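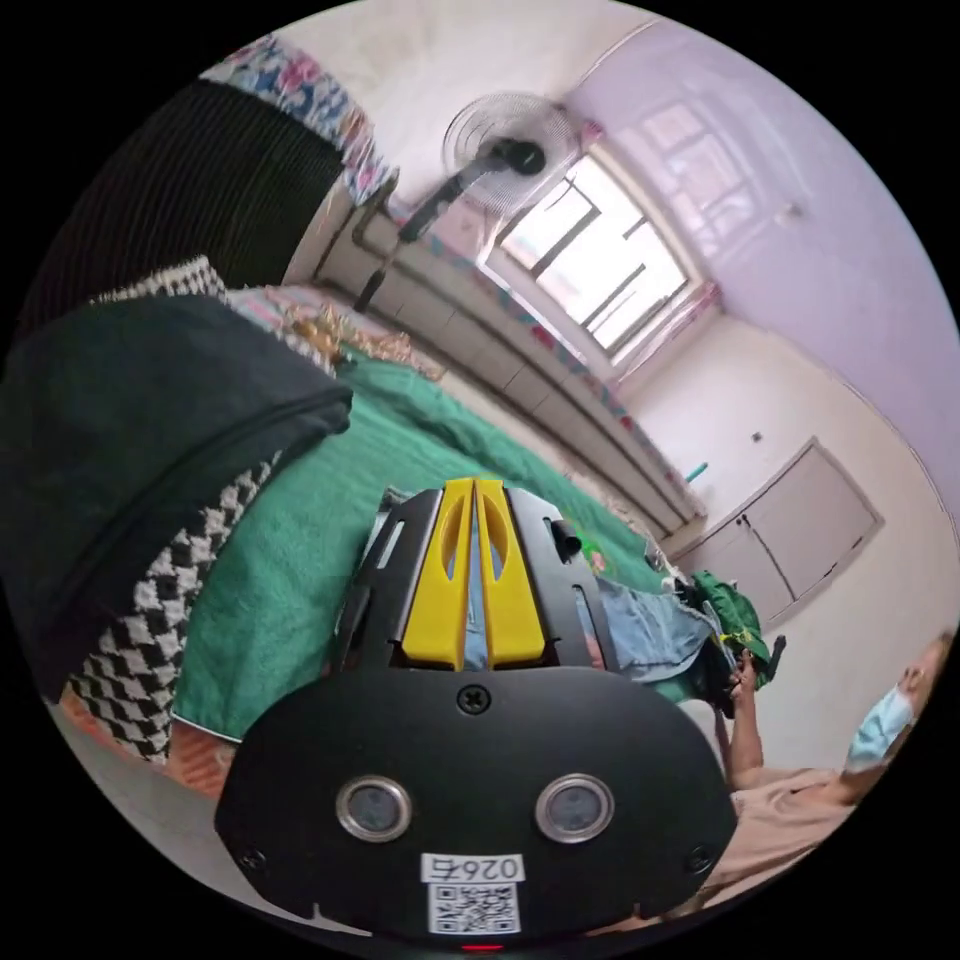
Putting away laundry is the last stage of washing clothes, in which clean items are folded, sorted and returned to wherever they are kept. It follows drying and, in many homes, follows it by several days. Manuals tend to treat it as a brief formality, a view rarely shared by the people doing it.

Folding surface

Tables are widely recommended and beds are widely used. A bed is large, soft and near the closet, and it has a built-in deadline, as the pile must be dealt with before anyone can sleep. Touran Taheri, in her household guide The Second Basket, called this "the only schedule that laundry respects." Critics point out that the pile can also be moved to a chair. 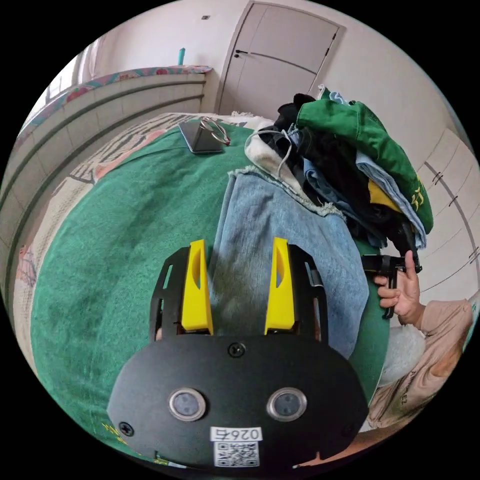

Yellow gripper fingers, each with a narrow vertical slot.

The chair

The laundry chair is a seat that has stopped being one. It holds clothes judged too worn for the drawer and too clean for the hamper, a class that most storage systems leave out. A survey by Korkor Sowah in the town of Drollton asked 829 adults where they kept such clothes. More than 400 named a chair, and 19 named a treadmill. Sowah listed the treadmill under furniture.

Methods

The flat fold, taught in most homes, gives a stack in which the wanted shirt is at the bottom. The file fold stands each item on its edge, so that everything can be seen until the first item is taken out and the rest lie down. The Asadi roll, named for a luggage shop, saves space and is defended by its users at some length.

Jeans are commonly folded in half lengthwise and then in thirds. Pejman Hassanpour has argued for hanging them by the hem, which he says keeps the legs straight. Fitted sheets have six published methods and are usually rolled into a ball.
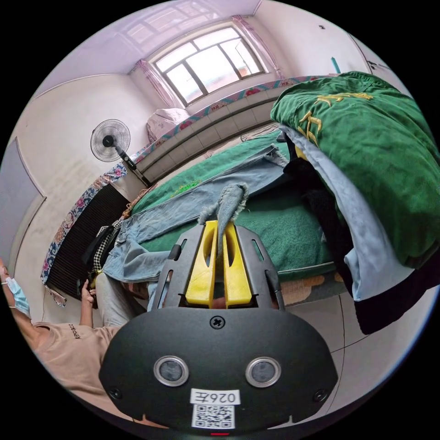

Light-blue jeans on a bed with a green blanket.

See also

Ironing
Odd socks
Wardrobe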